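Danov Releases Guvby Cask Strength Rum, Aged Entirely in Refill Oak

PROVSIDE, 1/22/26

Danov today announced the release of Guvby Cask Strength, a pot still rum made from fermented molasses and bottled without chill filtration, added sugar or coloring. The release consists of 500 bottles and is available through Soomro, the distillery's distribution partner.

Guvby is drawn from casks filled at the Provside distillery and matured there for the full aging period. All of the casks had previously held rum. Refill oak gives up less tannin and vanillin than new charred wood, and the distillery selected it to keep the fermentation character of the spirit in the foreground.

Production details

Fermentation is carried out in open wooden vats with a mixed culture of ambient and cultivated yeast. The wash is distilled twice in a copper pot still with a short neck and a downward-sloping lyne arm. Spirit comes off the second run at 70% alcohol by volume and goes into cask at that strength, with no water added at filling.

The casks were vatted in November and rested in a stainless steel tank before bottling. A coarse paper filter was used to remove char and sediment. The rum may turn cloudy when water or ice is added. This is caused by fatty acid esters coming out of solution and does not affect quality.

Tasting notes

The nose shows overripe banana, green olive and a light solvent note that fades with time in the glass. The palate is dry, with pineapple, brine, black tea and baked bread. The finish is long, with licorice and a slight bitterness from the oak. The distillery suggests a small addition of water, followed by a rest of several minutes.
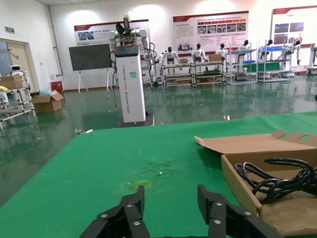 Soomro added that early samples sent to retailers drew questions mainly about sweetness, and that it would ask shops to shelve Guvby with unsweetened pot still rums and keep it apart from spiced and flavored products. It expects most of the allocation to go to specialist stores, with the remainder offered to bars that already carry the standard Danov range.

Availability

Guvby Cask Strength is sold in 70 cl bottles at a suggested retail price of 35 for the half bottle and 50 for the full bottle, before local taxes. The 500-bottle total refers to full bottles only. Orders are limited to one case per account until the first shipment has been filled. Batch number and filling strength are printed on the back label.

Trade inquiries should be sent to the Soomro sales office. Technical data sheets and label artwork are available on request from Danov.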